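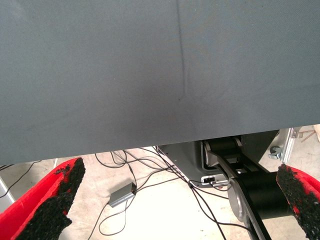
인쇄하기 | 이메일로 보내기

쿰사이드 시연 데이터 수집실 방문 보고

작성: 장하늘

4월 16일 쿰사이드(Kumside) 공개일에 다녀왔다. 건물은 우이산(Wuisan) 역에서 버스로 여덟 정거장 거리에 있고, 정류장에서 내려 물류 창고 두 동을 지나면 입구가 나온다. 안내판이 작아서 한 번 지나쳤다가 돌아왔다. 접수대에서 이름표를 받고 휴대전화 카메라에 스티커를 붙인 뒤 들어갔다.

오전 조는 페이르러 페이터르스(Veerle Peeters)가 안내했다. 이 수집실의 운영 책임자이고, 설명은 영어로 하되 질문은 통역을 거쳐 받았다. 쿰사이드가 하는 일은 로봇이 물건을 다루는 예시를 사람이 직접 만들어 기록하는 것이다. 사람이 조작 장치를 잡고 작업을 하면 손목 카메라 영상과 관절 값이 같이 저장되고, 저장된 묶음 하나를 여기서는 '에피소드'라고 부른다. 학습은 이 건물에서 하지 않는다. 에피소드를 검수해서 그렐던(Grelden)에 있는 학습팀으로 보내는 것까지가 쿰사이드의 몫이다.

수집실

작업 자리는 칸막이로 나뉘어 있다. 자리마다 다루는 물건이 달라서 한쪽은 컵과 접시, 한쪽은 상자 포장, 가장 안쪽은 천이었다. 우리 조는 안쪽부터 돌았다.

천을 다루는 자리에서는 손목 카메라 영상을 옆 화면으로 볼 수 있었다. 빨간 그리퍼 손가락 두 개가 화면 아래 양쪽 모서리에서 올라오고, 안쪽 면에는 거칠고 검은 패드가 붙어 있다. 회색 천이 화면 위쪽을 거의 다 차지하는 때도 있다. 밑단 아래로는 바닥에 얽힌 검은 케이블과 로봇 받침 쪽 부품이 그대로 보인다. 나는 배경을 정리하고 찍는 줄 알았는데 그런 규칙은 따로 없다고 했다. 페이터르스의 설명으로는 작업에 방해가 되지 않는 한 주변은 두고 찍고, 케이블이 팔의 이동 경로에 걸릴 때만 옮긴다.

조작을 맡은 사람은 아르넬 에스피리투(Arnel Espiritu)였다. 천 작업을 맡은 지 2년째라고 한다. 천은 매번 다른 모양으로 늘어지기 때문에 같은 작업을 반복해도 영상이 같아지지 않는다. 그래서 다른 품목보다 에피소드를 많이 모은다. 이번 과제의 목표는 900개이고, 방문한 날 아침까지 검수를 통과한 것이 397개였다. 마감이 언제냐는 질문이 나왔는데 답은 듣지 못했다.

에스피리투에게 어떤 에피소드가 버려지는지 물었다. 집는 데 실패했다고 다 버리지는 않는다. 실패한 뒤 다시 집어서 작업을 끝냈으면 그대로 두고 표시만 한다. 버리는 쪽은 기록에 빈 구간이 있거나, 조작자가 중간에 멈춰 서서 오래 생각한 경우다. 멈춘 구간이 길면 나중에 로봇도 같은 자리에서 멈추는 일이 있었다고 한다.

손가락 패드는 소모품이다. 가장자리가 부스러지기 시작해도 미끄러지지 않으면 계속 쓴다. 교체한 날은 기록지에 적고, 교체 전과 후의 에피소드를 섞어서 보낸다. 새 패드로만 모은 자료로 학습하면 닳은 패드에서 성적이 떨어졌다는 것이 그렐던 쪽 의견이었다고 들었다. 수치는 공개하지 않았다.

직접 해 보기

방문객도 한 사람씩 조작 장치를 잡아 볼 수 있었다. 나는 천 자리에서 두 번 했다. 첫 번째는 천 앞에서 손가락을 너무 일찍 닫아 허공을 잡았고, 두 번째는 밑단을 잡기는 했으나 드는 도중에 놓쳤다. 화면만 보면 천까지의 거리를 가늠하기가 어렵다. 에스피리투는 손가락 끝이 밑단에 닿기 전에 속도를 줄이고, 천이 움직이는 것을 본 다음에 닫으라고 했다. 방문객이 만든 에피소드는 저장은 되지만 학습용으로는 보내지 않는다. 지우는 줄 알았는데 신규 조작자 교육에 쓴다고 한다.

조작 장치는 생각보다 무겁지 않았다. 다만 팔꿈치를 든 채로 오래 있게 되어 어깨가 뻐근했다. 조작자는 한 시간을 하면 검수 업무로 자리를 바꾼다.

검수실

검수실은 복도 건너편의 작은 방이다. 톤 판 헤커(Toon Van Hecke)가 화면을 띄워 놓고 절차를 보여 주었다. 에피소드를 빠른 속도로 한 번 보고, 시작과 끝 지점을 맞추고, 작업 설명을 한 줄 붙인다. 설명은 정해진 문장에서 고르지 않고 검수자가 직접 쓴다. 같은 작업에 표현이 여러 가지 붙는 편이 낫다고 했다. 한국어와 영어를 다 받느냐고 물었더니 현재는 영어만 쓰고 있었다.

검수 프로그램은 예일렉(Jileck)이라는 외부 업체가 만들었다. 화면 왼쪽에 영상, 오른쪽에 그리퍼 개폐 그래프가 나온다. 판 헤커가 보기로 연 것은 1823번 에피소드였다. 그래프에서 손가락이 닫혔다가 곧바로 다시 열린 구간이 있었고, 이런 곳은 '재시도'로 표시한다고 했다. 표시 기준은 검수자마다 조금씩 달라서 가끔 같은 에피소드를 두 사람에게 따로 맡기고 결과를 맞춰 본다. 의견이 갈리면 영상을 만든 조작자를 불러 묻는다.

질의응답

점심 전에 짧은 질의응답이 있었다. 받아 적은 것만 옮긴다.

- 시뮬레이션으로 대신할 계획이 있는지: 딱딱한 물건은 일부 병행하고 있으나 천은 당분간 실물로만 모은다.
- 카메라 위치를 바꾸면 이전 자료를 못 쓰는지: 쓸 수는 있다. 다만 따로 묶어서 보내고, 어느 비율로 섞을지는 그렐던에서 정한다.
- 외부에서 자료를 받을 수 있는지: 대학 연구실에 한해 신청을 받는다. 담당은 리아너 판 담머(Rianne Van Damme).
- 조작자 채용 조건: 로봇 경력은 보지 않는다. 첫 주에는 컵만 다룬다.

판 담머는 이날 자리에 없어서 신청 양식만 받아 왔다. 두 쪽짜리이고 사용 목적과 보관 장소를 적게 되어 있다. 우리 연구실에서 신청할지는 다음 모임에서 정하면 된다.

참고할 점

우리 쪽 수집 과정에 바로 옮길 수 있는 것은 패드 교체 기록과 재시도 표시라고 본다. 둘 다 장비를 새로 살 필요가 없다. 작업 설명을 자유 문장으로 쓰는 방식은 검수 시간이 늘어날 것 같아 시험을 먼저 해 봐야 한다. 한 시간 교대는 인원이 모자라서 지금은 어렵다.

구내식당은 외부인도 이용할 수 있다. 현금은 받지 않는다. 돌아오는 버스는 배차 간격이 길어 정류장에서 한참 기다렸다.

관련 글
- 그렐던 학습팀 온라인 설명회 기록
- 손목 카메라 고정대 조립 메모
- 조작자 교육 첫 주 일정표
- 에피소드 파일 이름 규칙 개정안

문의: 방문 보고 담당 장하늘 | 무단 전재 금지 | 맨 위로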